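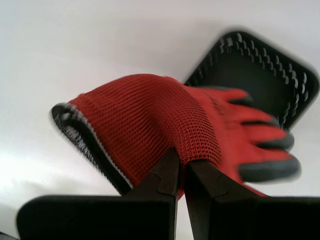
How often should I clean an air rifle barrel if I only shoot paper at the club?

Go by the groups, and leave it alone until they start to open up. For most .177 rifles on decent pellets that's somewhere past 500 shots, and plenty of people go a lot longer.

Last updated: May
Print this page | E-mail this page

Posted by Nendovau

Bit more background from me. I bought a second-hand springer last year and I've been shooting it at 25 yards, mostly in the evenings after seven when the range is quiet. I kept a tally in the back of my scorebook and I'm up to 1,198 pellets without putting anything down the barrel. It was grouping nicely until a few weeks ago and now I get one flyer in every card, always high and left. My brother-in-law cleans his after every session and says I've ruined mine. Have I? And do I need a rod, or will a pull-through do?

Trevor Furnival

You haven't ruined anything! Lead pellets at air rifle speeds are very gentle on a barrel, and the muck you get is mostly lead dust and old lube. I'd use a pull-through every time. Rods are fine in careful hands, but I've seen a nicked crown or two and that really will spoil your groups.

Check the rifle's unloaded and follow the manual for keeping the barrel safely open on a springer — they can shut with a nasty snap. Pull a dry patch from the breech towards the muzzle, then another, until they come out pale grey. Skip the oil. Anything oily in front of a spring piston can diesel, and you'll have a loud bang and a wandering zero.

Then shoot 20 or 30 pellets before you judge it. Mine always throws them all over the place straight after a clean and then settles down. I do it every 700 or so, or when I change brand of pellet.

Before any of that, though, check your stock screws. One regular flyer on a springer is a loose screw more often than a dirty barrel, and the scope mounts are next on my list.

Kodikara

What Trevor said about screws. Mine was the front one, half a turn. I never clean mine at all and it shoots fine, but it's a PCP so maybe different.

Wustov

Try another tin of pellets. I had a bad batch once and blamed the rifle for a month.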